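How to Tell Whether a Number Is Divisible by 7

Most people remember the quick tests for 2, 3, 5 and 9. For 2 you look at the last digit. For 3 and 9 you add up the digits. The test for 7 usually gets skipped in school, and students are told to just do the long division. There is a test, though, and it only takes a few lines of work.

What you need to know first

You should be comfortable subtracting whole numbers and doubling a single digit. It also helps to know the multiples of 7 up to 70 by heart: 7, 14, 21, 28, 35, 42, 49, 56, 63, 70.

The steps

Step 1. Write down the number and separate the last digit from the rest.

Step 2. Double the last digit.

Step 3. Subtract the doubled digit from the rest of the number.

Step 4. Look at the answer. If it is a multiple of 7 (0 counts, and so do negative multiples such as -7 or -14), the original number is divisible by 7. If it is still too big to tell, go back to Step 1 and use the answer as your new number.

A first example

Take 364. The last digit is 4 and the rest is 36. Double the 4 to get 8. Then 36 - 8 = 28. Since 28 is 4 times 7, the number 364 is divisible by 7. Checking by division, 364 = 7 x 52.

A longer example

Take 2,459. The last digit is 9 and the rest is 245. Double the 9 to get 18, and 245 - 18 = 227. That is not an easy one to recognize, so go again. The last digit of 227 is 7 and the rest is 22. Double the 7 to get 14, and 22 - 14 = 8. Eight is not a multiple of 7, so 2,459 isn't either.

Be careful with what the 8 means. It does not give you the remainder. If you divide 2,459 by 7 you get 351 with a remainder of 2, and 8 leaves a remainder of 1. The test answers yes or no and nothing more.

Why it works

Call the original number N. Let b be the last digit and a be the rest, so that

N = 10a + b

The test replaces N with a - 2b. Multiply that by 10:

10(a - 2b) = 10a - 20b

Now compare it with N:

N - 10(a - 2b) = 10a + b - 10a + 20b = 21b

The difference is 21b, and 21 is 3 times 7, so the difference is always a multiple of 7. That means N is divisible by 7 exactly when 10(a - 2b) is. Because 10 and 7 have no common factor other than 1, the 10 can't contribute a 7, and so 10(a - 2b) is divisible by 7 exactly when a - 2b is.

Notice that the 10 is also what changes the remainder. If you want the remainder of N, you have to multiply the remainder of a - 2b by 10 for every round you did and then reduce. In the example above there were two rounds, so 8 x 100 = 800, and 800 = 7 x 114 + 2. There is the remainder of 2 again. Ordinary division is faster.

Common mistakes

Doubling the wrong part. Only the last digit gets doubled.

Stopping at a negative number. With 119 you get 11 - 18 = -7. The minus sign does no harm. Drop it and check 7, which is a multiple, so 119 passes (it is 7 x 17).

Forgetting a zero. If the number ends in 0, doubling gives 0 and you subtract nothing. You just lose the zero and keep going.

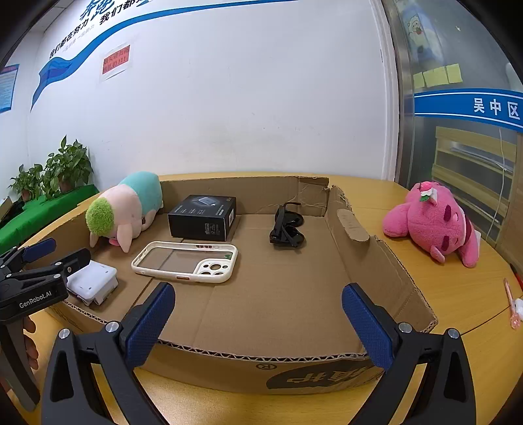
Open cardboard box on a light wooden table.

Using the same idea for other numbers

The trick depends on finding a multiple of the divisor that sits next to a multiple of 10. For 7 that was 21. For 13 you can use 39, one less than 40. The rule becomes: multiply the last digit by 4 and add it to the rest. With 247 you get 24 + 28 = 52, and 52 is 4 x 13, so 247 is divisible by 13.

For 17 the useful multiple is 51, so you multiply the last digit by 5 and subtract. For 19 it is 19 itself, one less than 20, so you double the last digit and add.

Practice

Test each of these for divisibility by 7. Do them on paper before looking at the answers.

a. 581
b. 903
c. 1,246
d. 3,110
e. 6,853

Answers

a. 58 - 2 = 56. Divisible.
b. 90 - 6 = 84, then 8 - 8 = 0. Divisible.
c. 124 - 12 = 112, then 11 - 4 = 7. Divisible.
d. 311 - 0 = 311, then 31 - 2 = 29. Not divisible.
e. 685 - 6 = 679, then 67 - 18 = 49. Divisible.

Posted 22 February 2019 in Number Theory Basics
Next lesson: Divisibility by 11 and alternating sums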